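4. Changes to the work at Forkari

4.1 From rounds to recordings

Before the Jasham project, the reset teams at Forkari worked in rounds. A round was a list of serviced flats to be made ready between guests, and it was carried out by two people who split the rooms between them as they saw fit. The list gave an order and a finishing time. It said nothing of how to fold a throw, which cupboard to do first or whether to strip the bed before or after clearing the kitchen. Teams that had worked together for years hardly spoke about these things.

The Jasham project set out to move part of this work to a two-armed machine. To train it, the firm needed recordings of people doing the tasks, and it chose to have these made by its own staff. At the time of our fieldwork 20 employees had been moved to recording, either full time or for part of the week. The rest carried on with rounds. No machine had yet been placed in a let flat, and the changes we describe in this section are therefore changes brought by getting ready for automation. As Väisänen argues for warehouse picking, this stage is often left out of studies that begin on the day the machine is switched on.

Recording was done with hand-held grippers, one in each hand. The recorder squeezes the handle to close the jaws and carries out the task through them, so that the hands never touch the objects directly. A camera on each gripper films the jaws and what lies in front of them. The marker cube on top is used to work out where the tool is in the room. The recording computer is carried in a backpack. A single run through a task, from picking up the first object to letting go of the last, is called a take, by the engineers and by the staff.

4.2 The shift

A recording shift began with the task sheet. Trevor Carrier, who had supervised rounds before he was given charge of the recording room, drew up the sheet each afternoon for the following day from a request list kept by the engineers. Each line named a task, the objects to be used, the starting layout and the number of takes wanted. Recorders picked up their equipment, ran a short check of cameras and markers, and went to the station written next to their name.

Several recorders used the room at the same time, and much of the shift was spent on foot. People moved between stations, fetched objects, put layouts back to their starting state and waited for a station to come free. Figure 2 shows one such moment. In our notes, resetting took up more of the shift than the takes themselves for five of the seven tasks we followed. Folding was the main exception, as the end of one take left the cloth close to where the next had to begin.

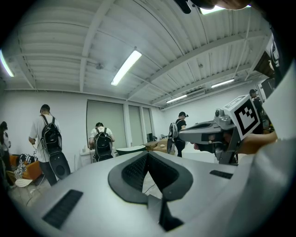

Figure 2. The recording room during a shift, from the camera on one hand-held gripper. A second gripper with its marker cube is at right; three of the people in the room are wearing backpacks.

The daily figure mattered a great deal to the staff. The room as a whole was expected to deliver 300 accepted takes a day, and the running total was shown on a page in Prurnel, the software used to upload and check recordings. A take could be turned down for a dropped object, a marker hidden for too long, a hand in the picture where it should not be, or a pause. Turned-down takes did not count towards the total. Recorders found out about them the next morning, in a list with a reason code beside each one.

Carrier described the total as "a number for the room, not for the person", and it was presented in that way when the project was introduced. Recorders nevertheless knew their own share quite closely. Several kept a tally on paper. Two had worked out which tasks gave the most accepted takes per hour and asked to be put on them, and this caused some bad feeling until Carrier began to rotate the stations.

4.3 Doing it the same way, and then differently

All those we interviewed mentioned the pace of the movements. Good reset work is quick and overlapping: one hand wipes while the other is already reaching for the next thing. Takes had to be slower, with each action finished before the next one began. Ginette Robichaud, who had done rounds for longer than anyone else in the group, found this harder than the weight of the tools:

"My hands want to get on with it. I have to tell them, wait, put it down, let go, now the other one. It is like walking behind somebody very slow on the pavement."

The first instructions asked for every take of a task to be done in the same way. After some weeks the engineers asked for the opposite. Takes that were too alike were of less use to them, and the new sheets called for changes in starting layout, in order and in the side from which an object was picked up. Staff had by then put some effort into agreeing a common method, including a way of folding towels that suited the jaws, and had trained two newcomers in it. The change was announced in a short message dated 2020-06-18, which recorders showed us more than once. It gave no reason. When we asked the engineers about it, they said that they had thought the reason obvious.

What followed was not simply a return to the old freedom. Variation was now also on the sheet. A recorder might be told to begin from the left on one block of takes and from the right on the next. Abelardo Leiva pointed out that in a flat he would also begin from different sides, but depending on where the light was, what the guests had left and where his partner was standing. On the sheet the sides came in turn. He did not object to this, but said that it was "made-up difference", and he doubted that a machine would learn from it when to do which.

4.4 Skill and who is asked about it

The project gave some staff a say they had not had before. Robichaud and Leiva were both asked to attend the weekly meeting at which new tasks were chosen, and on at least four occasions a task was dropped or altered on their advice. One was the changing of a duvet cover. The engineers had planned to record it as a single take. Robichaud showed them that she did it in three stages with a stop between each, and it was split accordingly. Both were later paid a small supplement for this part of their work. It was not written into their contracts.

Other kinds of knowledge found no place in the recordings. Checking under a bed, noticing a smell, or deciding that a stain was a matter for the office were all things staff counted as part of a reset, and none could be turned into a take. Darlene Sandhu, who divided her week between rounds and recording, said that the recording room was tidy work with the worrying taken out. She meant this partly as praise. On rounds she was answerable for the flat, and complaints reached her by name. In the recording room the worst that could happen was a reason code.

The split week had its own effects. Sandhu's partner on rounds was given a different person on the days she was recording, and the two of them no longer had a settled way of dividing the rooms. Those who stayed on rounds full time reported the same problem more strongly, and they received none of the benefits of the recording room, such as fixed hours and no travel between buildings. When places in the recording room came up in December, there were more requests than places.

4.5 The body

Reset work is hard on the back and knees. Recording removed most of the bending and lifting, and of the 11 recorders we interviewed, eight said that their backs were better. The complaints moved elsewhere. Wrists and forearms were mentioned most often, as the grip has to be held through each take and the tools cannot be put down in the middle of one. The backpacks were disliked for their heat more than their weight.

Breaks had been arranged for the equipment, at the points where batteries were changed. Tyson Sutherland, the staff representative, asked for them to be fixed by the clock, with a pause for the hands after each block of takes. The firm agreed to this after a trial week in which the room's total stayed level. Sutherland also asked for faces of passing colleagues to be blurred in stored recordings, because the cameras pick up whoever is nearby. This was still under discussion when our fieldwork ended. Recorders differed in how much they cared. Some had stopped noticing the cameras, while one preferred the station at the end of the room for this reason.

4.6 Expectations

Over 63 hours of observation we heard little talk of being replaced. When we raised it in interviews, the answers were mixed and often changed within one conversation. Leiva thought that the machine would take the folding and leave the flats to people. Sandhu expected fewer people on each round, with one person going in after the machine to put things right, and she did not look forward to doing that job alone. Management's stated position was that there would be no dismissals linked to the project, though no promise was made about new hiring or about the hours of those on part-time contracts.

The more pressing question for the recorders was what would happen when enough takes had been collected. None of them had been told how many that would be, and the engineers we asked gave different answers. Full-time recorders had kept their old job titles and, on paper, their right to go back to rounds. Three said that they would not want to. We return to this in Section 5, where the terms of the transfers are compared with those at the second site.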